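Norkstead Drisum 200 Phono Preamplifier

The Drisum 200 is a phono preamplifier for moving magnet and moving coil cartridges. It is built to order at the Norkstead workshop and tested by Sigita Vītola before it leaves the bench.

Gain and loading are set by switches on the rear panel. The unit should be placed away from power amplifiers and large transformers.

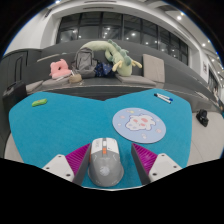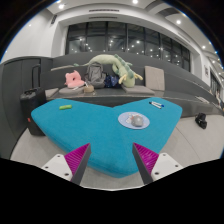
Specifications

Inputs: one pair RCA, with ground post
Outputs: one pair RCA
Moving coil loading: 200, 500 or 1000 ohms
Warranty: 3 years, parts and labor
Finish: black or silver

Ordering and Service

Orders placed by 11th April will ship with the standard power supply. The Zindale external supply may be added later without modification to the unit. Return authorization must be obtained before any unit is sent in for service. Inquiries from dealers should be addressed to Fouad Kassab at the Norkstead sales office.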